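Counting stitches per inch on a bargain sewing machine

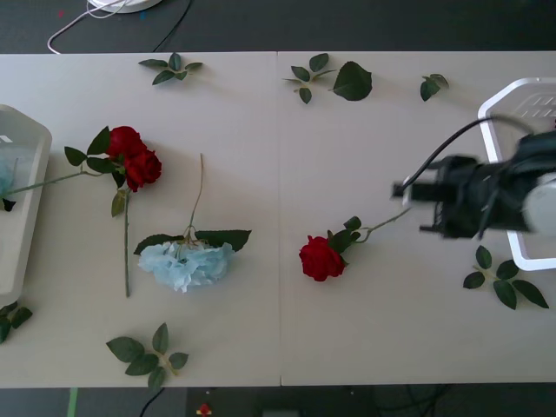 Artificial flowers and leaf sprigs on the tabletop.

19 September 2019

I make fabric banners and table runners, mostly for winter orders, and the stitch length dial on my machine has never agreed with the cloth. The machine is an Urov, bought used from Perla Gallegos when she moved to an industrial model. The dial is marked in millimeters. At the 2 mark it should lay down 2 mm stitches. On quilting cotton it comes close. On anything heavier the stitches run short, and on slick lining they wander.

I finally ran a proper test. The method was simple: a straight seam on a marked strip, two layers, with a line drawn at the start and another 100 mm further on. I stopped the needle at each line using the handwheel and counted the holes in between. Average stitch length is the distance divided by the number of stitches. Measuring single stitches with a ruler is a waste of time, as the reading error is too large compared to the stitch.

Settings were held constant. New needle, size 90. Same polyester thread top and bobbin. Upper tension at 4, presser foot pressure at the factory mark, speed kept low. I did not pull or push the fabric beyond guiding it along the edge.

Quilting cotton came first and gave 51 stitches over the test length, or 1.96 mm each. That is fine for my purposes. Canvas gave 58, or 1.72 mm. The lining gave 54, but when I repeated the strip I got 49, so I don't trust either number.

The canvas result looked like feed slip. The feed dogs move the same distance every cycle, and if the cloth lags behind them, the stitch comes out short. Two things usually cause this: packed lint under the needle plate, or too little foot pressure for the material. I took the plate off and found a felt-like pad of lint between the feed dog rows. I cleaned it out with a stiff brush (no canned air, which drives lint deeper into the hook area) and put one drop of oil on the feed shaft.

After cleaning, canvas gave 54 stitches, or 1.85 mm. I then raised the foot pressure by one full turn of the screw and got 52. Another half turn made no difference to the count and left marks on the cloth, so I backed it off.

The lining is a separate problem. Higher pressure made it pucker. A strip of tissue paper under the seam settled it, and three runs in a row landed within one stitch of each other. Aurelia Stöckli recommended a walking foot from Nivau for this, but it has a high shank and the Urov takes a low one. I have not found an adapter I would trust at speed.

Seam strength I checked only by hand. Nothing popped. For a runner that gets washed twice a year, I consider that enough.

I now keep a card taped inside the machine cover with the fabric, dial setting, foot pressure and measured stitch length. Wool blend is next, before the December orders start, and I still need to replace the bobbin case spring.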